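Open day at the Henska building, March 9, 2026

I went along to the open day at the old Henska paper mill, which reopened over the summer as shared premises for small firms. Our local history group had been asking to see inside for years. The mill stopped making paper well before I moved to the district, and most of what I knew of it came from Sarmīte Ozoliņš, whose mother worked in the finishing room.

Entry was free but you had to book a time. I was in the second group, which had 16 people in it. We met at the river gate and were given a visitor sticker and a photocopied plan. The plan still uses the mill's names for the rooms, so the meeting room on the ground floor is marked Rag Store and the bike shelter is Boiler House.

Mortimer Tillman led the tour. He managed the conversion for Bramwell, the owners, and he knew the building well. The brick shell is original. The roof over the machine hall was replaced and the new trusses are steel, painted dark green to match a scrap of old paint found behind a downpipe. He said the job took 838 working days from the first site meeting to handover, and a fair part of that went on drainage. The mill sits lower than the road and the old culvert had collapsed under the yard.

The machine hall is the best part. It has been left as one long room with the concrete plinths still in the floor, and you can see where the rollers were bolted down. There is a display along the north wall with wages books, a few order ledgers and sample sheets in different weights. One ledger was open at an order for 363 reams of cream laid, with the customer's name crossed out and written in again above. I would have liked more time with these. The labels are short and do not say where the items came from, though Mortimer told me several families had lent them.

From there we took the stairs to the upper floors. The treads are worn in the middle and have been left that way, with a new handrail on one side. The first floor is let to Tedov, who do surveying and drafting, and to a bookbinder who was away. The second floor is all offices. The ceilings have been lowered, so there is less of the mill to look at up there, and the windows are double glazed copies of the old ones.

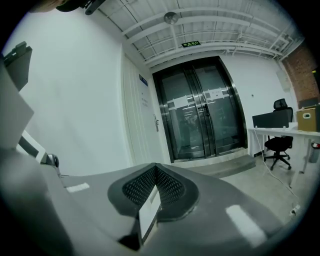
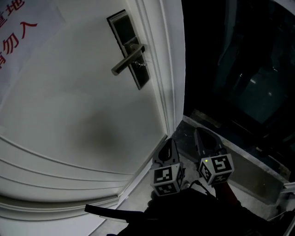

Yulan Cui spoke to us on the landing about the leases. Rent is charged by floor area and includes heating, water and use of the ground floor meeting room for 2 hours a week. Parking is extra. Someone asked if the tenants minded having groups through, and she said each firm could choose how much to take part.

Tea was served in the old canteen. It has a servery hatch with the original sliding shutter, and a hook rail where the workers hung their mugs. I sat with Định Đinh, who has been recording interviews with former mill workers. He is still looking for anyone who worked nights or drove the delivery lorries, and he can travel if people find it hard to get out. He was also trying to settle which year the chimney came down. Three people at our table gave him three answers.

Access was mixed. There is a lift to all floors and the doorways are wide, but the yard is cobbled from the gate to the entrance and one visitor with a walking frame needed an arm the whole way. A strip of smooth paving would fix it. The toilets are on the ground floor only, beside the Rag Store. There was nowhere to sit down in the machine hall, and we were standing there for quite a while.

I bought a pack of writing paper made from an old Henska pattern, with the watermark redrawn from one of the sample sheets. It takes fountain pen ink well, with a little feathering on the back. Envelopes had sold out.

Bramwell plan to hold another open day once the riverside path is finished. The wheel pit was fenced off when we visited, and Mortimer said it should be lit and open by then. Bookings will be taken at the gate office. Bring a jumper if you go, as the machine hall is unheated.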